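In Defense of the Bare Table

My grandmother kept a kitchen table with nothing on it. I mean that as plainly as it sounds. No fruit bowl, no runner, no stack of mail with a rubber band around it. When supper was over the table was wiped down and left alone until morning, and as a child I thought this was the saddest thing in the world. Our own table at home had a lazy Susan, three kinds of napkins and usually somebody's homework, and I took that for happiness.

I am 55 now, and I have come around to her way of seeing it, though it took me a good long while and one very expensive mistake.

The mistake was a dining set from Dalley, back when the Dalley showroom still took up the whole corner across from the bank. It came with a centerpiece, a tall branching thing for candles, and I could not see the person across from me for most of a January. We leaned. We passed the potatoes around it like people handing things over a hedge. When I finally carried it down to the basement, supper got longer by half an hour, and I have never brought it back up.

I know the other side of this argument, and I have some sympathy for it. A friend of mine swears by the catalogs from Prusteo, where every table is laid for 2 people who seem to be expecting 50, with layers of plates and a little sprig of something on each. It is lovely to look at. I have turned those pages in the bath with real pleasure. But I do wonder where the people in those houses put down a newspaper, or roll out a pie crust, or spread a map.

A table with very little on it lets you notice what is there – one cup, one plate, one piece of fruit if you're hungry.
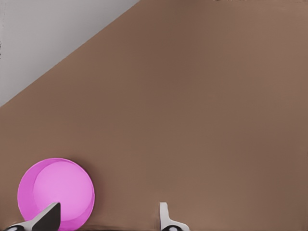
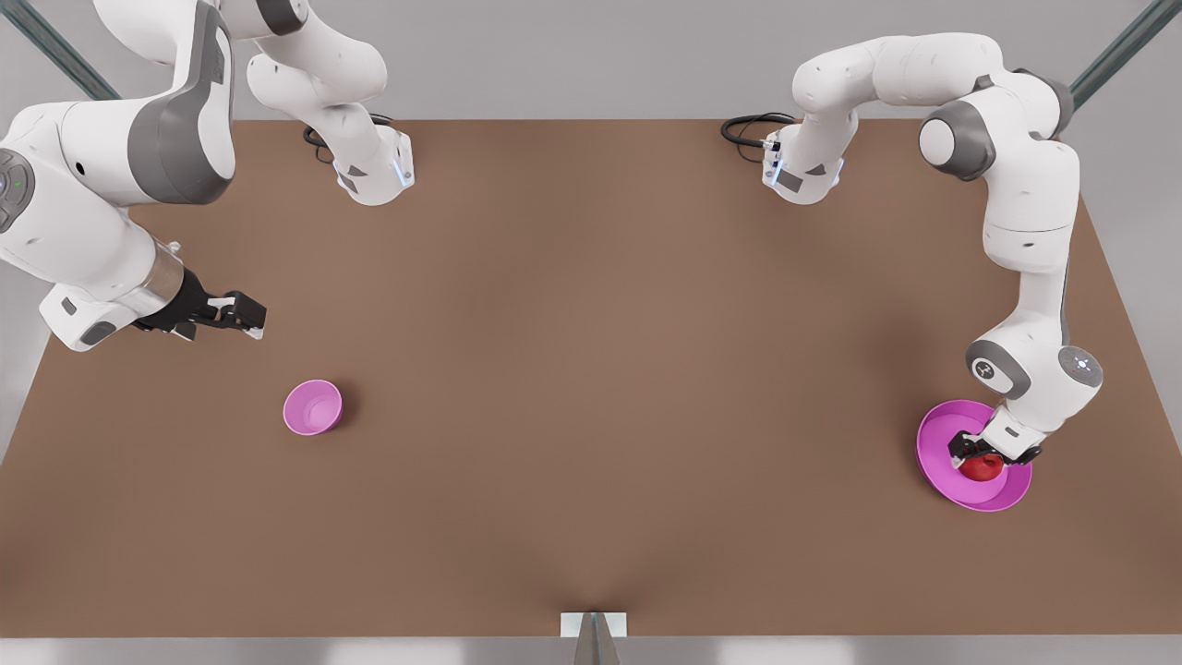
Two views of a plain brown tabletop. The second has a pink cup, and a red apple on a pink plate.

There's a café near me called Güneş that understands this better than any home magazine I've read. The tables are small and you get a glass of tea and a saucer, and if you want sugar you ask for it. The first time I went I thought they had forgotten to set up. By the third visit I had written four letters there, long ones, by hand, with my elbows out as far as I liked.

I don't want to be stern about it. Holidays are holidays, and I will put out the good cloth and the gravy boat shaped like a duck with the best of them. What I'm pleading for is the ordinary evening, when you come in tired and would like a place to set yourself down. So much of what we keep on our tables is waiting for some other day – the bowl that's too nice for cereal, the candles we don't light because then they'd be used up.

So clear it off tonight, if you're willing, and see how it sits with you for a week or so. Put the bowl in a cupboard. You can always get it out again, and my grandmother, who owned a perfectly good bowl, got hers out every Easter.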